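The Kustdale league should stop scoring outreach by the hour. I have kept the logbook for our high school robotics team for 3 seasons, and I no longer think the number in it measures anything useful.

The rule is simple. A team logs student hours spent at public events, and the total feeds into the judged award. Last season our total was 1,261. The log does not record who attended, what was taught, or whether any school asked us back.
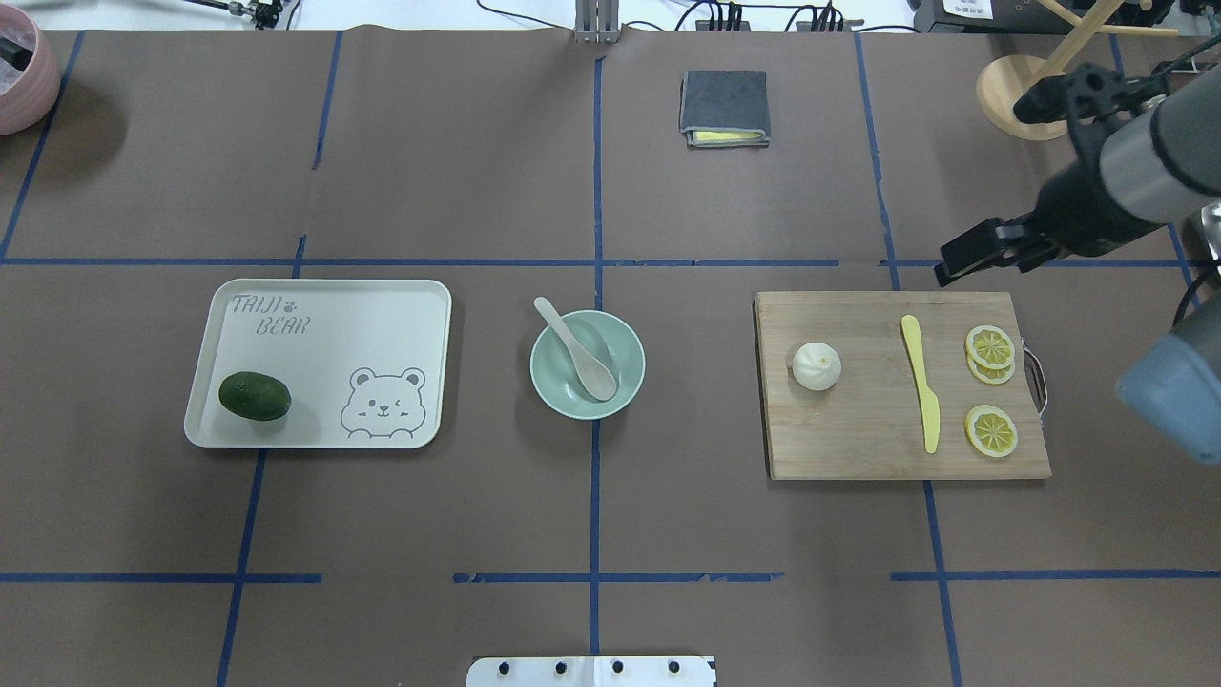
Hours are easy to produce. Send 10 students to stand at a booth in Kullar for an afternoon, and the log gains more than it would from two students teaching a sensor class for a month. The booth needs two people. The rest hold flyers.

The class at Udedska is the better case. It ran for 6 sessions in the spring with two of our students, and by May the younger group was wiring its own limit switches. In the log it counts for less than one street fair.

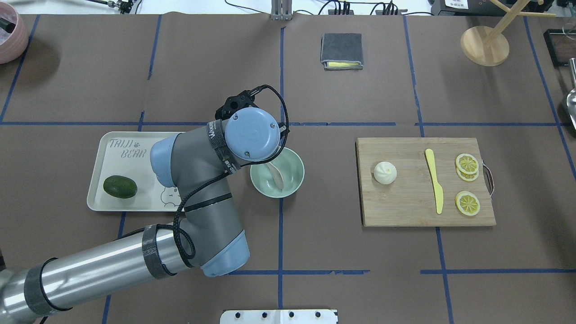
I would replace the total with a short report, one page per program, capped at 3 programs. Each page would state the audience, the material covered, and one result that a judge can check by phone. Hours could stay as a footnote.

The usual objection is that reports favor teams with good writers. That is partly true. A fixed form with a limit of 150 words per answer would reduce the effect, and judges already read far longer engineering notebooks.

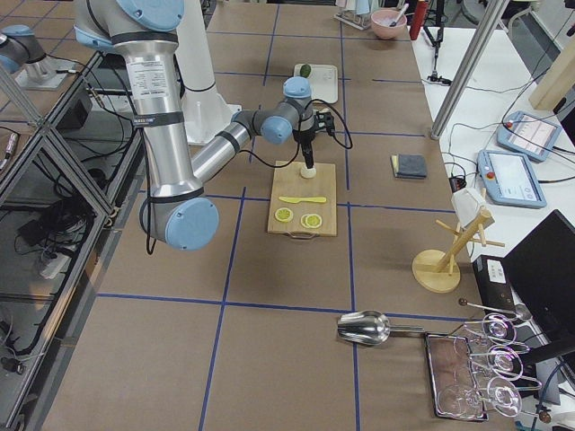 A second objection is cost to the judges. Three pages per team is a small load next to the current audit of sign-in sheets, which catches arithmetic errors and little else.

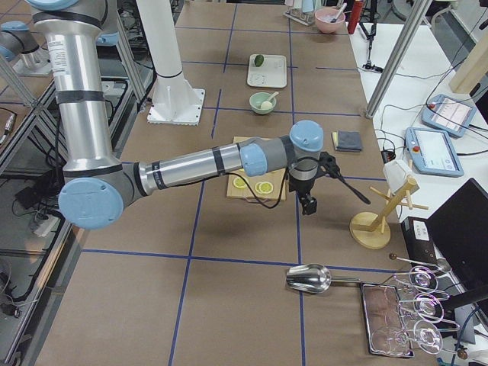 Remzi Oral disagrees, and wrote to me that small teams like Özkan rely on the hour count since it is the one score they can raise without money. He would keep the total but cap the students counted per event at four. I could accept that for one season as a trial.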